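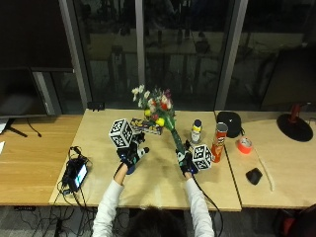 **Keeping a supermarket bouquet going past day four**

**treneck_dk** – 9/4/25

I buy flowers most weeks and they droop by Monday. Tap water, the packet of food, glass vase on the kitchen counter. Roses and carnations usually. What are the rest of you doing that I'm not?

**oro_fields**

Are you recutting the stems? Take an inch off at a slant with a sharp knife and get them in water right away. Strip any leaves that would sit below the water line. Change the water every 2 days, new food each time.

**Ieuan Eynon**

Skip the packet. I use a teaspoon of sugar and a few drops of bleach per quart and get the same result. I worked a flower counter for years and we never opened those packets at home.

**oro_fields**

> Skip the packet

Disagree. The packet has acid in it and sugar doesn't. If your water is hard you will notice. Mine went from five days to nine on carnations.

**Ieuan Eynon**

Then add lemon juice. Still cheaper.

**kirnell_garden**

Where on the counter? If there's a fruit bowl next to it, move one of them. Ripe bananas and apples give off ethylene and carnations hate it. Also keep them off the top of the fridge, it's warm up there.

**treneck_dk**

Fruit bowl is right beside it, yes. And I haven't been recutting, just unwrapping and dropping them in. Hard water too.

**politis88**

Buy better flowers. The $20 bunches at my store sit in the bucket all weekend. Ask what day the delivery comes and go that morning. Squeeze the rose heads near the base – if they're soft, leave them.

**oro_fields**

The squeeze test is good but please don't do it to every bunch in the bucket. It bruises them.

**Dae-han Koo**

I leave the wrap on for the first couple of hours in deep water, somewhere cool. Keeps the rose necks straight while they drink. Then unwrap and arrange.

**Ieuan Eynon**

Paper, sure. Plastic wrap holds damp and you get gray mold on the petals.

**Dae-han Koo**

Not in two hours.

**treneck_dk**

Fruit moved, stems cut, packet in. Will try the lemon juice on the next bunch.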